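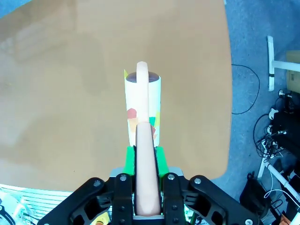
Areti Bakalis asked whether the gripper had really lost its force limit or whether the soft pad was just hiding it. Fair question, and I couldn't answer it from the log alone.

2025-04-25, Pasberg cell, grip force fault

Symptom: on handover the Iltis controller closes past the commanded stop. Limit is set to 22 N. Load cell between the fingers read 70 N on the worst close, held for 600 ms before the drive tripped. No fault code until the trip itself.

Ruled out so far:

- finger linkages – no play, bolts at torque
- supply voltage, flat through the whole close
- pad wear. Swapped the pads, same overshoot

Pulled the parameter file. The force limit sits in register 14 and is written at startup, but a tool change reloads the Covberg defaults over the top of it. The limit is then off until the next cold start. That explains why the bench test in November passed: we never changed tools in the middle of a run.

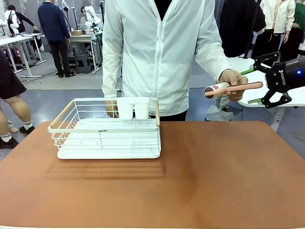

Handovers are the case that worries me. On a paper cup an overshoot costs a cup, but with a hand on the other end of the object it's a pinch hazard, and the e-stop is slower than the close. Until this is fixed:

- no handover to a person after a tool change without a cold start
- close speed to stay on the low setting
- read back register 14 before enabling, and write the value in the log

Areti thinks the Balogun script can rewrite the limit after each tool change. It can, but there's still a gap between the reload and the rewrite. I'd prefer the drive stay disabled until the readback matches.

To do: repeat the close test with the hard pads. Ask Covberg if the reload can be masked.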